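Section 5: Placing and Adjusting Your Pruvier Monitor

By now the Pruvier is out of its box and the box is in your way. Keep it for 30 days anyway. The returns desk at Lasesness will not accept a monitor wrapped in a beach towel, and yes, it has been tried.

Choosing a spot

1. Put the monitor on a flat desk or shelf that can take its weight. If the desk wobbles when you type, the monitor will wobble too, and you will blame the monitor.

2. Turn the screen so that windows are to the side of it. With a window behind you, you'll be working on a very good picture of your own shirt.

3. Leave a hand's width of open space behind the vents.

CAUTION: Do not lift the monitor by the screen. Hold it by the neck of the stand, with your other hand under the base.

Setting the height

4. Sit the way you really sit. Wanda Makowska, who wrote the first edition of this guide, asked readers to sit up straight for this step, and we then spent a year answering letters about sore necks.

5. Slide the screen up or down until the top edge is level with your eyes or slightly below. The stand is stiff when new. Push evenly with both hands.

6. Tilt the screen back a little. Stop when the ceiling light disappears from it.

Note: The Ustby wall bracket replaces the stand and has its own leaflet. The screws are different. They look the same, and they'll go in halfway before they let you know.

Brightness and contrast

Let the monitor run for 30 minutes first. Make coffee, or read the warranty.

7. Press the Menu button on the lower right. If the screen turns off, you have pressed Power, which we put next to it. We're sorry about that.

8. Choose Picture, then Reset. The factory setting is 200 nits and suits most rooms by day. Showrooms turn it up, so a floor model may arrive bright enough to read by.

9. Open any picture with dark areas in it and set Contrast to its midpoint. Raise Black Level one notch at a time until you can tell one dark shade from the next. If black starts to look like dishwater, go back a notch.

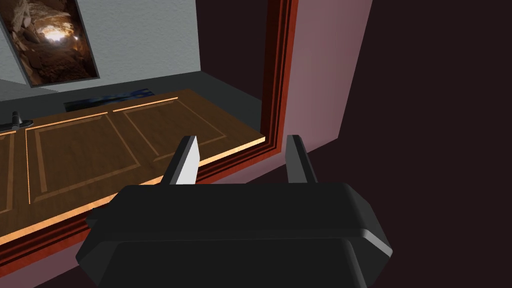

Figure 5. Black gripper, fingers open (computer rendering).

10. Check the light end as well. A pale gray should still look different from white. If the two run together, lower Contrast by 2.

11. Choose Save, then Exit. Exit alone throws away everything you just did, without asking — a habit it shares with the older Ziółkowski models.

Note: Settings are stored separately for each input. If you move the cable from one port to the other, repeat steps 8 to 11.

If the picture is still too dark in the evening, check that Eco Mode is off before calling us. The phone line closes at noon on Friday. For color settings, go on to Section 6.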